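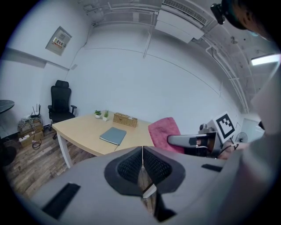 What makes a hill fort different from a castle?

Mostly it's who lived there and how long the hill was in use. A castle usually belongs to one lord and his household, while a hill fort is a whole defended hilltop, with banks and ditches following the shape of the ground, and often a lot of ordinary people living inside. Plenty of hills end up with both, one on top of the other, and that's the situation at Bolteritz, our site for this unit.

Week 6 notes: Reading a fortified hill

Hi all, these go with the lecture, so if you missed it (I know the late afternoon slot is a pain) you should be able to catch up from here. Bring the contour map to the tutorial, please, and a pencil you don't mind wearing down.

We start at the bottom of the hill. I always want people to rush to the summit less and look at the approach more! At Bolteritz the old track comes up the eastern side and keeps the outer bank on your right hand nearly the whole way. If you were carrying a shield on your left arm, that was your bare side facing the defenders. You'll see this repeated in textbooks as a rule, and I'd be a bit careful with it. Sometimes a track goes where it goes because the other slope is a cliff.

The climb from the ford to the outer gate is 214 metres. Do it with a pack on and you'll have a new respect for whoever carted the grain up.
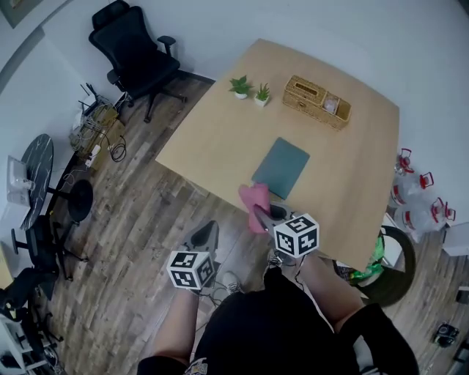
Then there's the gate itself, and it's my favourite part of the whole place. The two ends of the bank overlap, so you can't go straight in – you turn hard left and walk down a passage 52 paces long with a wall on either side of you. Gwilym Jarman, who surveyed it first, thought the passage was all one build. Liam Ellwood went back later and found a straight joint in the stonework halfway along, so he argues for 2 phases, with the inner half older. I lean towards Ellwood, but read both and make up your own mind. The tutorial question is on exactly this.

Water next. The cistern is cut into rock just below the summit, and people have argued over its date for as long as I've been teaching. Have a look at the tool marks on the second page of the survey drawings. They match the medieval tower better than the earlier banks, to my eye, which leaves us wondering what everyone drank before that. The spring on the north side is the obvious candidate, except it's outside the defences.
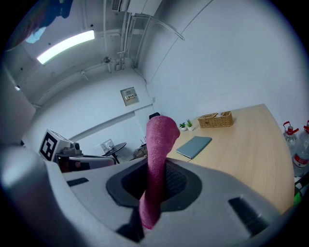
Compare that with Trarkside, where the rampart swings well out of its way to bring a spring inside. It's a lower hill and a much longer wall, and somebody clearly decided the extra digging was worth it. Jot down what you think that says about how long they expected to be shut in.

Terms to know for the short test: rampart, counterscarp, berm, inturned entrance, postern. Spell them properly and I'll be a happy marker.

Reading: Jarman's survey report, the whole thing if you can manage it, and Ellwood's chapter on the gate passage. The Cadwaladr plan is in the library's map drawers under Tovari, the old parish name, so don't go hunting for it under C. The field trip is in November and the hilltop is windy, so pack a proper coat and boots with some ankle in them. Sign-up sheet is on my door.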